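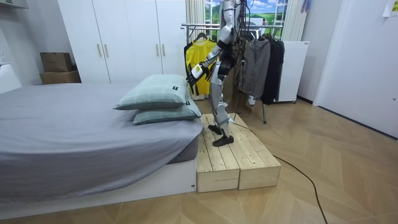

I have been meaning to write about bedding for ages, and every time I sit down to do it I end up in the airing cupboard instead, moving things from one shelf to another and calling it progress. So, a cup of tea, the laptop, and no getting up until I've finished.

I have gone over to grey completely. It started with one fitted sheet from Plesier, bought in February when they had a bit of a clear-out, and I liked it so much that the flowery sets have been drifting towards the charity bag ever since. A plain sheet pulled smooth makes the whole room feel calmer, I find, even if mine never stays smooth at the corners. I tuck it, I smooth it, I go and brush my teeth, and there are the wrinkles again.

Pillows are where I get fussy. I like a pale grey-green next to the darker grey, and I do like a little check in the fabric - you hardly notice it from the door, but it stops everything looking like a hotel. When I change the bed I stack them at the foot end, one on top of the other, and leave them there while I do the sheet. My mother always threw hers on the floor, and I spent years doing the same and then picking fluff off them!

The Cosgrove pair I bought last winter cost me 54 pounds, which made me wince at the till, but they have been through the wash more often than I'd like to admit and still plump up nicely. I had a cheaper pair from Dovus before that, and they went lumpy by the summer. They do very well on the garden bench now.

I also wanted to say a word for white furniture, after a few of you wrote in to tell me it shows every mark. Well, yes, it does. But a tall white wardrobe takes up far less of a room (to my eye, anyway) than a dark one of the same size, and a damp cloth deals with most things. Next job is the winter duvet, which is still in its bag on the landing and needs a good airing before it goes anywhere near the bed.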